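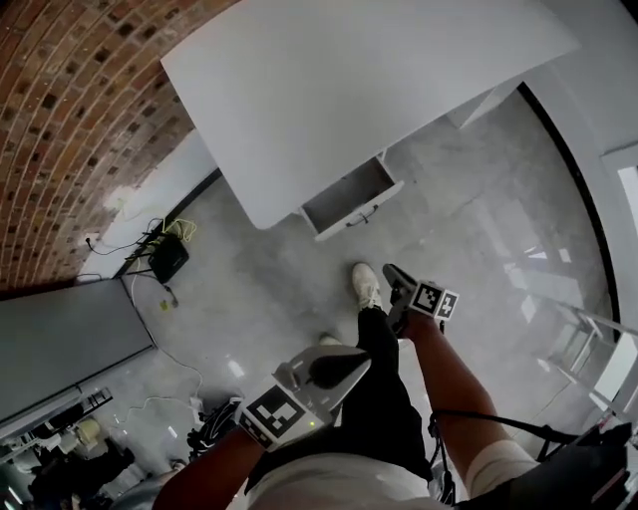

Fotografía: archivo del taller escolar Plorstead. Reproducida con permiso.

Capítulo 6
Enseñar con las manos: la demostración como programa

En los capítulos anteriores el robot se movía porque alguien había escrito, línea por línea, a dónde tenía que ir. En el capítulo 3 usamos coordenadas fijas, en el 4 añadimos sensores y en el 5 combinamos ambas cosas para que el brazo del aula colocara piezas en una bandeja. Quien haya hecho la práctica 5.4 recordará cuánto tiempo se va en ajustar una altura de dos milímetros.

Este capítulo parte de otro punto. Una persona realiza la tarea con una pinza en cada mano, las pinzas registran lo que ocurre y un programa aprende de esos registros. El método se llama aprendizaje por demostración y es la base del proyecto de curso que ocupará las próximas seis semanas.

Al terminar el capítulo, el alumno debería ser capaz de:

explicar la diferencia entre una trayectoria programada y una trayectoria demostrada;
preparar una sesión de grabación y comprobar que los marcadores se leen bien;
separar las demostraciones válidas de las que hay que descartar;
redactar una ficha de tarea que otro equipo pueda seguir sin hacer preguntas.

6.1 El proyecto del curso

Los ejemplos proceden del club de robótica Plorstead, que preparó durante un trimestre su participación en el torneo Tremus, en la categoría de manipulación doméstica. La prueba consistía en abrir un cajón, guardar en él varios objetos y cerrarlo. El equipo llamó Ester a su robot, y con ese nombre aparecerá en el resto del libro.

El club empezó en octubre con un plan sencillo: grabar 80 demostraciones completas de la tarea y entrenar con ellas el primer modelo. Al revisar los datos, el equipo vio que casi todas empezaban con los objetos en el mismo lugar de la mesa. Ester resolvía la tarea en esa posición y fallaba en cuanto se movía un objeto un palmo. La segunda tanda subió el total a 160, esta vez con posiciones iniciales sorteadas antes de cada intento. En la tercera se llegó a 300.

Conviene fijarse en esos números. Entre la primera tanda y la segunda el conjunto se duplicó, pero la mejora vino sobre todo de la variedad de los comienzos. Volveremos a ello en el apartado 6.4, con las gráficas del equipo.

6.2 Los marcadores

En la fotografía que abre el capítulo, cada pinza lleva impresos unos cuadrados en blanco y negro. Son marcadores fiduciales: dibujos cuya forma y tamaño conoce de antemano el programa. Cuando una cámara ve uno de ellos, puede calcular a qué distancia está y cómo está girado. Un marcador plano se pierde con facilidad si la mano gira demasiado; con marcadores en varias caras de un cubo hay más posibilidades de que al menos uno quede a la vista.

De aquí salen las normas que seguiremos en el aula:

No tapar los marcadores con los dedos ni con la manga.
No tocar la superficie impresa. Si se ensucia, se limpia con un paño seco.
Evitar los giros bruscos de muñeca. La imagen se emborrona y la lectura se interrumpe.
Comprobar la luz antes de grabar - un reflejo sobre el papel puede borrar la mitad del dibujo.

El programa de lectura que usaremos, Shehu, muestra en pantalla el identificador de cada marcador detectado. Si un identificador parpadea durante la prueba inicial, no se empieza a grabar hasta encontrar la causa.

6.3 Antes de la primera grabación

Una sesión se prepara en el suelo y en la mesa, por este orden. Los cables que cruzan la zona de paso se apartan o se fijan con cinta. Después se colocan los objetos y se abre el cajón para comprobar que corre bien. Por último, la persona que graba hace un ensayo completo sin registrar nada.

Se trabaja en parejas. Un alumno lleva las pinzas y el otro se ocupa del ordenador, anota el número de intento y avisa si se pierde la lectura. Cada 20 minutos se intercambian los puestos. El cansancio se nota en los datos: los movimientos se hacen más cortos y aparecen correcciones que el modelo también aprenderá.

Los intentos fallidos no se borran. Se marcan con una F en la hoja y se guardan en una carpeta aparte. El club Plorstead terminó el trimestre con 566 grabaciones en el disco, contando ensayos, fallos y repeticiones, y varias de las marcadas con F sirvieron luego para entender por qué Ester soltaba los objetos antes de tiempo.

Actividad inicial

Antes de leer el apartado 6.4, cada pareja elegirá una tarea de mesa que se pueda hacer con dos pinzas en menos de un minuto. Escribid la ficha en media página: objetos, posición inicial, posición final y criterio de éxito. Intercambiadla con otra pareja y realizad su tarea solo con lo que está escrito. Anotad en el margen cada punto en el que hayáis tenido que adivinar algo.

Material: ficha 6.A, cronómetro, dos pinzas de mano o, en su defecto, dos pinzas de cocina.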